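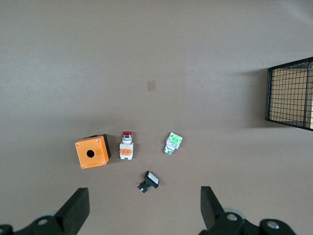
Clukmont Tool Library: Questions We Get Asked a Lot

Do I have to live in Clukmont to join?
No. You need a card, a phone number that works and a shelf at home where our things won't get rained on.

What does it cost?
$33 a year. Students pay $9, provided they look like they've slept recently or can show ID.

How long can I keep a tool?
Up to 2 weeks. Renew by phone before 6 p.m. Ask for Mihret Kahsay, who will say yes unless someone else wants it.

The drill came back with a bit missing. Was that me?
Probably. Check your jacket, then the bit of floor you've been avoiding. Replacements come out of your deposit.

Can I borrow the tile saw in December?
You and everyone else with in-laws coming. Get on the list early – Malte Kleinschmidt keeps it, and he can't be bribed with cookies. People have tried.

Do you take donations?
Yes, if they work. We don't want a box of "parts for something." We have that box. It's full.

Can you fix my lamp?
Hildegard Engelhardt runs a repair bench on the first evening of each month. Bring the lamp, the plug and whatever fell out of it.

Is there parking?
Behind the building, next to the dumpster. Please don't block the dumpster.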